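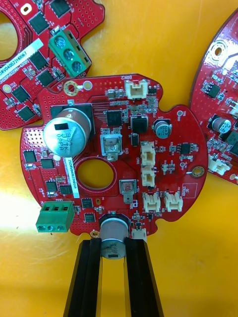
Wrist camera, round red board between the fingers.

Zindale gripper trials, notes by Kuo-hua Tai

Hi! I put this set together to compare wrist and fixed cameras on one kitting job: boards, solenoids and wire harnesses, yellow bins, steel tray.
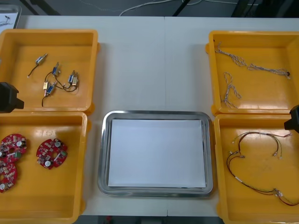 There are 1,151 runs so far, all two-arm. I like the fixed view for planning (you get all four bins at once!).
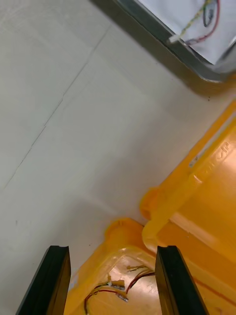

Thin wires are where I lean on the wrist view, and yes, I'm still fiddling with exposure.

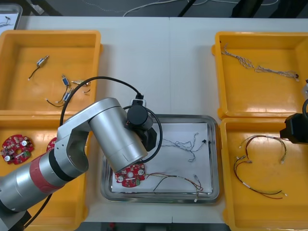

Split is by run, with 40 held out. Write to me if a file won't open.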